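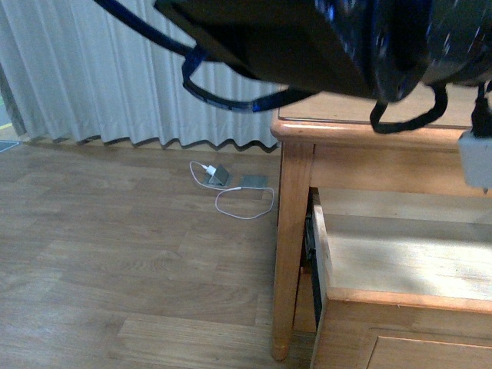 Home | Knowledge Base | Tickets | Contact
Filed under: Printing & Scanning
Print this page | E-mail this ticket

Ticket 3598 -- Label printer skips every other label
Opened by: Wanda Boateng, Gatside front office
Status: Closed, for now

Wanda: The Broner prints one label, feeds a blank, prints another. I sent 600 and used up a roll of 1000 before it gave up. Restarting did nothing except make it beep.

Jalen Nakamura: Is the label size in the driver the same as the one on the box?

Wanda: The box says 2 inch. The driver says "Custom (Everett)".

Jalen: Everett?

Everett Ferreira: That was for the Christmas envelopes. I meant to change it back.

Jalen: Deleted the custom size, picked 2 inch, ran the gap calibration from the front panel. Test strip came out with no blanks. Wanda, please run a short batch.

Wanda: Working. It still beeps.

Jalen: The beep is a separate ticket. Please open one -- and leave Everett off it.

Previous ticket | Next ticket | Back to list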